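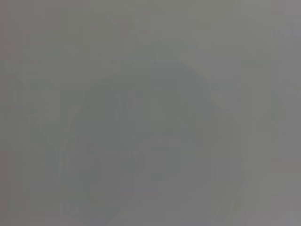
Ododero felt storage bin, large, in gray: my review after a whole summer

I bought two of these because the hall closet had gotten to the point where opening it was a contact sport. Scarves, the dog's raincoat, a tent bag with no tent in it, you name it. My neighbor Amado Enriquez swears by the Celcombe canvas ones, and I nearly went with those, but they only came in cream and I have kids – so gray it was!

First thing, they ship flat. You unfold the sides, drop in the bottom panel and push it down until it stops fighting you. Mine had a crease down one side that took until September to relax, and I did try the steam iron trick from the reviews (all 530 of them, I read way too many). It helped a little. I also got a scorch mark on my ironing board cover, so go easy.

Handles are great. They're stitched down in a big box shape and I've hauled one up from the basement stuffed with winter coats without hearing a single pop. The label says up to 11 kilos, and I'm sure I've gone over that with the boots.

Now for the grumbling. Felt grabs lint like you wouldn't believe. Dog hair, thread, cracker crumbs, all of it works its way in and a vacuum only gets the top layer. A lint roller does better but you go through a lot of sheets. And the lid is sold separately, which I missed completely when I ordered. It's the Lumbao lid you want, the Polley one is a hair too narrow and slides off if you look at it wrong.

Would I buy them again? For the closet, yes, in a heartbeat. I wouldn't put one in the kitchen or anywhere near the litter box. Four stars, and I'd go to five if they'd just throw in the lid.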